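Location saisonnière : entretien courant entre deux séjours

Purge des chauffe-eau. Manœuvrer le groupe de sécurité une fois par mois, levier ouvert puis refermé à fond. Un écoulement persistant après fermeture indique un siège entartré : remplacer le groupe, le détartrage tient rarement une saison complète.

Hors gel. Logement vide, régler les convecteurs sur hors gel et couper l'arrivée générale. Ouvrir ensuite le robinet le plus bas, puis le plus haut, pour vider la colonne. Dans la maison de Demora, la vanne d'arrêt se trouve derrière le lave-linge, à 28 cm du sol.

Siphons. Un siphon inutilisé pendant plusieurs semaines s'assèche et laisse remonter les odeurs. Verser un demi-litre d'eau dans chaque évacuation, douche comprise, plus une cuillerée d'huile de paraffine si l'absence dépasse un mois.
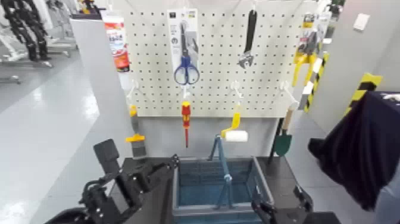 Joints de douche. Retirer l'ancien silicone au cutter, dégraisser à l'alcool, laisser sécher quatre heures. Appliquer un cordon continu de silicone sanitaire, lisser en une passe. Pas d'eau pendant 24 heures : bloquer le calendrier en conséquence.

Literie. Aérer les matelas fenêtre ouverte pendant 15 minutes avant de poser les alèses. Linge à 60 °C, sans adoucissant pour les serviettes.

Réfrigérateur. Débrancher, dégivrer, caler la porte entrouverte. Nettoyer le trou d'évacuation au fond de la cuve avec un coton-tige.

Boîte à clés. Changer le code après chaque départ. Une goutte de lubrifiant sec au graphite en octobre ; pas d'huile, elle retient le sable.

Fiche tenue par Mafalda Azevedo. Dernier ajout : fixation des tringles, voir page suivante.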